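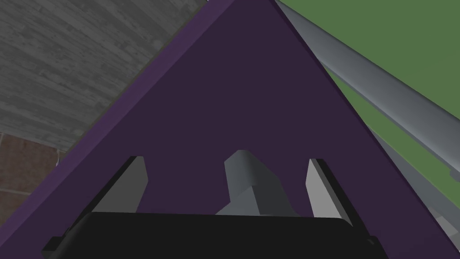
Paint the front door | Opinion

Paint the front door

By Muthu Sastry

My street has 25 houses on it, and when I moved in, all but two had a white, gray or black front door. Mine was gray. I lived with it for six winters before I bought a can of deep purple, and I have been insufferable on the subject ever since.

I love this door! I see it from the corner when I walk home from the bus, and on a dull February afternoon it does more for me than any lamp I own. Kids use it for directions. The mail carrier told me she approves, though she would have gone with orange.

The usual argument against color is resale. Keep it neutral, people say, so the next owner can picture themselves living there. But I'm the one living there now, and I might be for another twenty years. Why should I decorate for a stranger who can buy a can of paint as easily as I did?

My neighbor Subbarao Alva takes the other side, and he has a point - a whole row of matching doors can look wonderful, calm and a bit grand. I've seen streets like that and slowed down to enjoy them. Ours was never one of them. We had four kinds of brick and three kinds of fence, and the gray was just what the hardware store had stacked by the register.

So pick a color you'd wear, or one you remember from a kitchen you liked as a kid. Sand the old paint first (I skipped this and had to start over) and give it two coats. If you hate it, the weekend after next is free for another try.

Damián Yáñez across the road has gone yellow, very yellow, and I can see it from my desk as I write this.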